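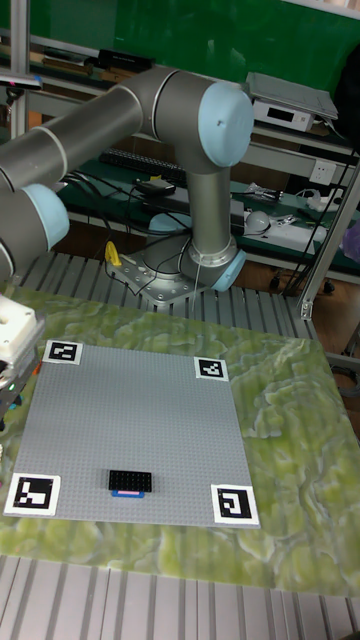
Home & Family

The Long Life of a Box of Bricks

There is a bin in my mother's hall closet that weighs more than my first dog did. It has moved with her through two houses and one very damp basement, and it has never, as far as I know, been empty. It holds the plastic building bricks that my brothers and I played with, plus the ones our cousins left behind, plus a good scoop of buttons, marbles and a single brass key that fits no door in the family. When my own kids visit, it comes out before anybody has their coat off.

I started thinking about that bin last January, when I drove over to Larkton for the winter swap meet. The meet is held in the old grange hall on a Saturday morning, and people begin lining up well before the doors open at nine, stamping their feet and passing around a thermos of something that is mostly coffee. I had gone looking for a few base pieces to replace the ones we'd cracked over the years. I came home close to lunchtime the next day, having stayed over with friends and talked about almost nothing but bricks.

What surprised me was how many of the people there were grandparents. One woman had brought more than 724 pieces sorted into egg cartons, all of them windows and doors, and she told me she had no plan to sell a single one. She just wanted to see whether anybody had the little shutters. A retired mail carrier at the next table had built the main street of his hometown, Boltton, as it looked when he was a boy, with the feed store and the movie house and the bank that later became a shoe shop and then a different bank. He had worked on it for 3 winters – he said the church steeple alone took up most of one of them.

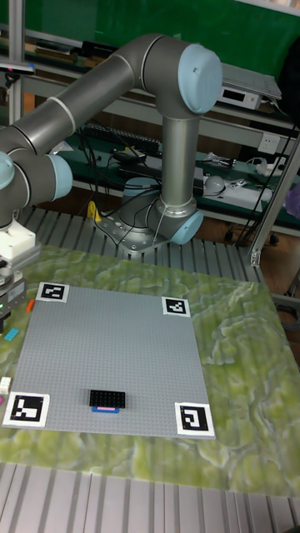
He also told me he had gotten the shoe shop wrong, and that four separate people had stopped by to let him know. He seemed delighted about it. One of them remembered a striped awning, another was sure there had been a bench out front, and by the middle of the morning they were all standing over the thing together, pointing, and somebody had gone to find a pencil.

I think that is a good part of why these old bins hang around. You can pull one out in a room full of people who have run dry of conversation, and within ten minutes somebody is telling you about the porch they had when they were six. My aunt, who claims to have no patience for toys, once sat down on our rug "just for a second" and built a perfectly good chicken coop with a ramp.

There are practical things to know, of course, if you inherit a bin or bring one home from a yard sale. Wash everything in lukewarm water with a little dish soap, inside a mesh bag if you have one, and spread it out on towels overnight. Keep the pieces away from the dishwasher and the radiator (I learned about the radiator the hard way, and we still have the pieces, and they're still shaped like potato chips). Sunny windowsills will turn white bricks the color of weak tea.

As for sorting, people have strong feelings. The club over in Quintero sorts by shape and won't hear of anything else, and their closet has 54 labeled drawers to prove it. A fellow selling Okari tackle boxes at the meet told me color is the only way to go, though he did have tackle boxes to sell. At our house we tried shape, and then color, and then gave up and went back to the one big bin, which makes a wonderful racket when you dig through it. My daughter says the digging is how she decides what to build. She'll go in hunting for a wheel, find half a staircase, and by supper we have a hotel.

My mother has begun asking, in her roundabout way, which of us will take the bin when she finally moves to the smaller place. My brothers both have big closets and have made their case. I have offered to take the key, too, and I believe that has put me slightly ahead.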